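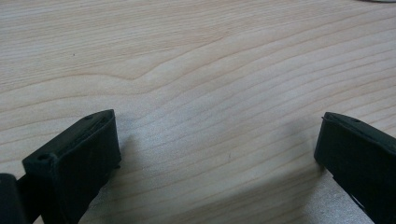
Gripper wrist view, nothing in the jaws.

Forum > Teaching and Teleop > Hand-held demos: how much idle at the start do you keep?

tkumsa
Original post

We are recording hand-held demonstrations for a retail task, hanging caps on a wire spinner rack. Two grippers, one per hand, wrist view from each plus a head view. 249 episodes so far, target is 400. The still at the top of the post is typical of what the wrist view gives me at the start of an episode: both fingers, bare table, wood grain, and a sliver of something grey in the top corner.

My trimming script cuts everything before the first jaw movement. Pieter, who works on the policy side, wants it left in. His argument is that the deployed arm also starts out looking at bare table and has to learn to leave it. Mine is that the operator is standing still waiting for the beep, and I don't want the policy to learn to stand still.

Secondary question. Has anyone compared this against plain teleop for two-handed work with soft goods? We have access to a leader-follower pair but it's booked most of October.

pverhoeven
Reply 1

Pieter here, so the other side of the argument. I never asked for all of it. I asked for the reach to be kept, and the script as written removes the reach along with the wait. The first jaw movement comes after the hand has already travelled to the cap. Cut there and no episode shows how to get from a resting pose to the object.

tkumsa
Reply 2

Correct, and I've conceded the reach. The disagreement is now over the stationary part before it.

m_raju
Reply 3

Trim on gripper pose velocity and forget the jaw width. Threshold on translation, pad it by 30 frames on the early side, done. We did this on the Undale bin-sorting set and the freezing at start went away. I'd treat any stationary segment at the head of an episode as poison if your policy has no history input. Same image in, two different actions out, and it averages them.

pverhoeven
Reply 4

"Poison" is strong. With action chunking a short wait is mostly harmless, as the chunk reaches past it.

m_raju
Reply 5

Depends on chunk length and how long your operators wait. Ours waited a long time. One of them was labelling the previous episode with the gripper parked.

Also, plain wood grain is a poor thing to be looking at if any of your tracking is visual. Fine repeating lines in nearly one direction, low contrast. The one wave in the grain in your still is the only feature in the middle of the table I'd trust. Are you running visual odometry on the wrist stream?

tkumsa
Reply 6

No, external tracking on marker plates, one on top of each gripper. Head view for reference:

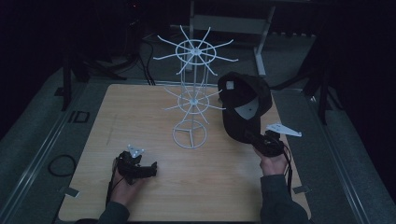 Head view. Cap in the right gripper, left gripper low near the table, rack at left centre.

We chose plates because the wrist view was useless for odometry on this table, for the reason Mohandas gives. The price is occlusion. Roll the wrist far enough to show the underside of the cap and the plate can turn away from the tracking cameras.

sadugna
Reply 7

Looking at that head view, I'd worry less about trimming and more about the left hand. What is it doing for the task? If it only steadies the rack base in half the episodes and hovers in the other half, you have a bimodal policy for that arm and no amount of trimming will fix it.

On the teleop question: we ran both at Tunitz on a folding task. Hand-held was much faster per episode and the motions were more natural. Teleop episodes were slower and uglier, but every one of them was feasible for the arm by construction. With hand-held we threw out a fair number where the operator's wrist had gone somewhere the follower couldn't reach without flipping the elbow. You only find that out at replay.

tkumsa
Reply 8

Protocol says the left gripper stays low and open until the cap is near an arm of the rack, then comes up to stop the rack turning. In practice compliance is patchy. I'll pull the left-hand traces and see how patchy.

trebane
Reply 9

Disagree with Saron on one point. "Feasible by construction" is true of the kinematics and says little about quality. Our teleop operators had no force feedback and pulled on everything. A light wire rack would have been dragged across the table. With a gripper in the hand the operator feels the hook catch and backs off without thinking about it. You want that correction in the data.

Reachability can be checked offline. Run IK on each trajectory straight after recording, reject in the booth, have the operator repeat it. We use the Droltico checker with a custom URDF. It takes seconds.

sadugna
Reply 10

The correction is in the data as motion only. The force that caused it isn't, unless the grippers are instrumented. The policy sees a small retreat with no visible cause.

trebane
Reply 11

There is often a visible cause. Wire flexes, the rack rotates a few degrees. Whether it shows at your image resolution is a fair question.

m_raju
Reply 12

Two practical notes from the head view.

1. Cables. One runs off each gripper. Check that they stay out of the wrist view and don't load the wrist on long reaches. We had a systematic tilt in our data from cable drag and blamed the calibration for a month.

2. White wire rack against a dark background has excellent contrast. If you deploy in a shop with white walls you lose that. Vary the background before you reach 400, while it's still cheap.

pverhoeven
Reply 13

Second point noted and already argued about. The plan was to finish one condition first, get a working baseline, then vary the background. I still prefer that order. If it fails with everything varied at once, I can't tell why.

m_raju
Reply 14

And I'd say a baseline in one lighting condition tells you little you'd want to know. But it's your budget.

tkumsa
Reply 15

Update, for anyone searching later.

Trimming now uses pose velocity on whichever hand moves first, with padding of 7 frames. I tried Mohandas's 30 and with our operators it brought a good part of the wait back in. Reach is preserved in every episode I spot-checked.

Left hand: Saron was right to ask. The traces split into two clear groups, and the groups line up with operators. Protocol sheet rewritten, the left gripper now has a marked park position on the table. Older episodes are tagged by group, and Pieter will train with and without the minority one.

IK check goes in before the next recording block. Triin, could you post the joint margin you use? The default in our solver accepts poses right on the limit.

trebane
Reply 16

Will dig out the config tonight. From memory the margin is set per joint and the wrist ones are the widest. Don't copy ours blindly, it was tuned for a different arm.

sadugna
Reply 17

Please keep the minority group as a held-out set even if you drop it from training. It's a cheap test of whether the right arm's behaviour depends on where the left one is parked.

pverhoeven
Reply 18

Agreed, will do. Tsion, I need the tags in the episode metadata and not in a spreadsheet.

tkumsa
Reply 19

They're in a spreadsheet. Converting now.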